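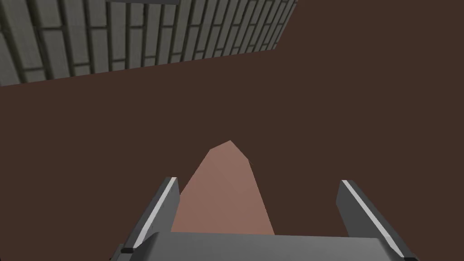 Ticket 437: Allergenhinweis fehlt auf Etiketten nach Rezepturwechsel
Status: in Beobachtung
Komponente: Fisex, Modul Deklaration
Gemeldet durch: Perla Cárdenas, Qualitätssicherung Rosales
Priorität: hoch

Fehlerbild
Beim Artikel Müsliriegel Tollero wird nach Umstellung der Rezeptur auf Version 11 kein Pflichthinweis auf Sesam gedruckt. Die Zutat selbst steht in der Zutatenliste, aber ohne Hervorhebung. Der Satz "Kann Spuren von ... enthalten" erscheint korrekt. In Version 10 war kein Sesam enthalten, der Fehler betrifft also nur den neuen Stand.

Erwartetes Verhalten
Jede Zutat mit gesetztem Allergenkennzeichen wird im Etikettentext fett ausgegeben. Fehlt das Kennzeichen bei einem Rohstoff aus der Pflichtliste, muss die Freigabe blockieren.

Sofortmaßnahme
Druckauftrag gestoppt, 08:15 Uhr. Bereits gedruckt waren 4.000 Etiketten, davon keines auf ausgelieferter Ware. Rolle gesperrt und ins Sperrlager gebucht.

Analyse
1. Stammsatz Sesampaste geprüft. Allergenkennzeichen gesetzt, Freigabe gültig.
2. Rezeptur geprüft. Die Position verweist nicht auf den Stammsatz, sondern auf eine Vormischung von Suvum. Die Vormischung wurde als Fertigzutat angelegt, Unterzutaten nur als Freitext.
3. Freitext wird vom Modul in die Zutatenliste übernommen, aber nicht gegen die Pflichtliste abgeglichen.
4. Testdruck mit aufgelöster Vormischung: Sesam fett, Hinweis vollständig.

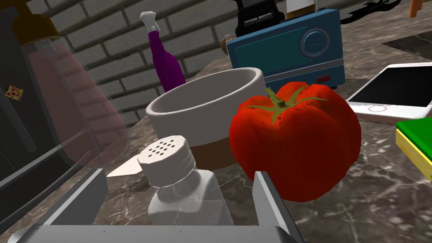
Ursache damit eingegrenzt. Der Import aus der Lieferantenspezifikation legt zusammengesetzte Zutaten als Freitext an, sobald das Feld "Unterzutaten" länger als 40 Zeichen ist. Eine Warnung wird nicht erzeugt, auch das Importprotokoll meldet "OK".

Rückfrage an Rosales, 10:40 Uhr
Gibt es weitere Artikel mit Vormischungen desselben Lieferanten?

Antwort P. Cárdenas, 11:25 Uhr
Ja, zwei Riegel und ein Gebäck. Bei den Riegeln ist die Deklaration in Ordnung, die Unterzutaten wurden damals von Hand erfasst. Beim Gebäck fehlt die Hervorhebung von Soja. Noch nicht produziert, Freigabe zurückgezogen.

Behebung
Vormischung in Einzelpositionen aufgelöst und mit den Stammsätzen verknüpft. Gleiches für das Gebäck. Importregel geändert: Bei Überlänge bricht der Import mit Fehlermeldung ab. Abgleich des Freitexts gegen die Pflichtliste als zusätzliche Prüfung vor der Freigabe aktiviert.

Nachtest
Import mit kurzem Feld: verknüpft, Ausgabe korrekt.
Import mit überlangem Feld: Abbruch, Meldung erscheint.
Manuell eingetragener Freitext "Sesam": Freigabe blockiert.
Manuell eingetragener Freitext "Tahin": Freigabe nicht blockiert. Synonymliste unvollständig, Folgeticket angelegt.

Offen
Vernichtung der gesperrten Etiketten, Nachweis durch Rosales.
Synonymliste für Sesam, Soja und Lupine ergänzen. Bis dahin Freitext bei Vormischungen nur nach Vier-Augen-Prüfung freigeben.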